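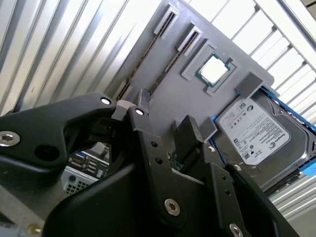

*Last modified: Tuesday, 4:10 pm*

## What should I budget besides the arm for a PC teardown cell?

**Itziar Pastor**

We refurbish office desktops and want one arm to pull drives, memory and processors. I have a quote from Galine for the arm and gripper. My manager wants one total by January, and all I have is the arm. We handle 154 towers a month in mixed brands. What else goes on the list? 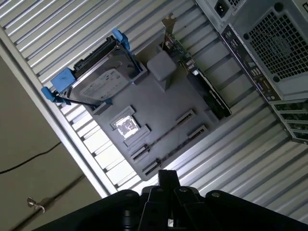 *Gripper at the open side of a tower, drive still in its blue-tabbed carrier*

**figueroa_bench**

Fingers, first of all. Stock ones are too wide for some of the gaps around a drive carrier, so price two spare sets. Then get a fixture made for the parts you take out. Ours came from Mimach and the bill was $2,436 with one revision. Ask for the revision up front – you will need it.
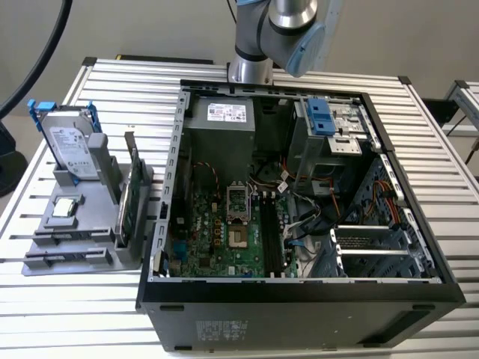 Bench space is the other thing people leave out. A tower on its side takes a lot of room, and the parts fixture has to sit next to it within reach. Measure your biggest case before you order a table. I would also put 15 percent on top of the total for cables, brackets and shipping.

**Tesodis_user**

depends on the arm. get a wrist camera

**mlk40**

Agree on the camera, but budget the hours too. We spent 40 hours teaching positions for two case models. With mixed brands I'd pick your most common model and quote only that. Leave processors for a second phase and start with the drives. 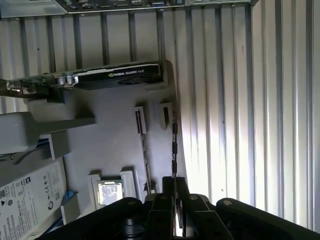

*Fingers beside the CPU, Quadro K420 further in*

If Galine offers a trial period, ask them to run it on your own towers and put the price of the trial in the request as a separate line.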